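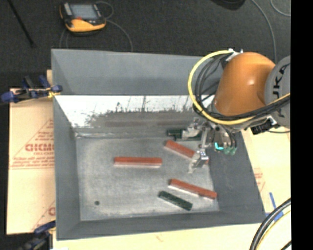
Monthly check of the bin picking cell, Stetgate line, bay 3. Done Sat 6 February with the cell stopped and locked out except where a line says otherwise. Marks used are OK, WATCH and FIX. The cable loop gets the most comment again this month. The yellow cable swings wide of the orange housing before it curls back under, and the black bundle follows the same path just inside it, so both have to be checked with the arm low in the bin as well as at home.

## Before power

- [x] Lockout on main disconnect, key on the board - OK
- [x] Pendant E-stop drops the drives - OK (tested before lockout)
- [x] Gate switch, both channels - OK
- [ ] Floor line outside the gate - FIX. Worn through at the Kairys rack end. Repaint.

## Arm and cables

- [x] Base bolts, witness marks lined up - OK
- [x] Yellow cable, full length by hand - OK. No flat spots or cuts.
- [x] Black bundle, ties and sleeve - WATCH. One tie has slid toward the joint cover. Moved it back and snugged it. Look again in a week.
- [x] Connector under the joint cover - OK. Clearance to the bin rim checked at slow speed from the pendant, nothing touches.
- [x] Oil at joint seals - OK, wiped and clean

## Gripper

- [x] Finger linkages, play by hand - OK
- [x] Finger screws - OK. None moved.
- [x] Hoses near the caps - OK. No hiss at working pressure.
- [ ] Finger faces - WATCH. Wear is even but more than in October. Spare set is on order from Zuston. Do not swap one finger only.

Cycle counter read 1,880 since last grease. The limit on the Ellik sheet is higher, but we grease at this check anyway and reset to zero.

## Bin

- [x] Clamps on the left side tight - OK. Push the bin hard toward the gate, it should not creep.
- [x] Floor and walls - WATCH. Scuffs are fine. Run a glove along the near wall for burrs before you reach in.
- [x] Loose chips vacuumed out - OK
- [x] Blue tape at the lower right corner - OK. Replace it if it lifts, and don't add a second layer.

## Back in service

- [x] Tools out, gate shut, lockout off
- [x] Slow run, 3 picks with red and green blocks lying at mixed angles - OK
- [x] Full speed, 152 picks, no drops and no stops - OK
- [x] Counter reset, sheet signed

Still open: floor line, finger set. The bundle tie gets its own look before the next full check, and if it has slid again, fit the wider type from the drawer under the controller.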